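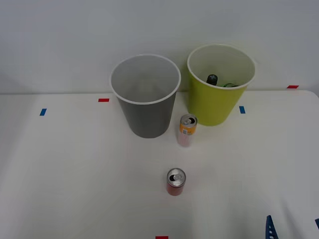 Brakent says its can-sorting cell can now be set up by one person before lunch. The company, which leases small robot cells to recycling depots, made the claim in May along with a new setup routine: strips of colored tape on a white tabletop, two bins, a few cans, and a fixed camera that checks the arm's aim against the tape.

The old routine took up to 14 hours and needed a technician on site. Under the new one, depot staff lay the tape, put the bins where the manual says and let the arm run practice picks until the software is satisfied.

Kazue Ebihara, who manages the product, said the cell made 2,544 practice picks at the company's Fultgate workshop. She did not say how many of them missed. Asked twice, she said the figure was "still being reviewed."

Igor Kadlec looks after two older Brakent cells at the Maddocks depot and has doubts about the tape. "It lifts," he said. "You wipe the table down, a corner comes up, and now your marker is crooked. Who checks that at six in the morning?" His own log shows 954 stops over the past year - most of them cleared by cleaning the gripper fingers and starting the job again.

Brakent's manual tells users to replace any damaged strip and repeat the whole setup. It does not say how often that should be expected. Tape is not covered by the lease.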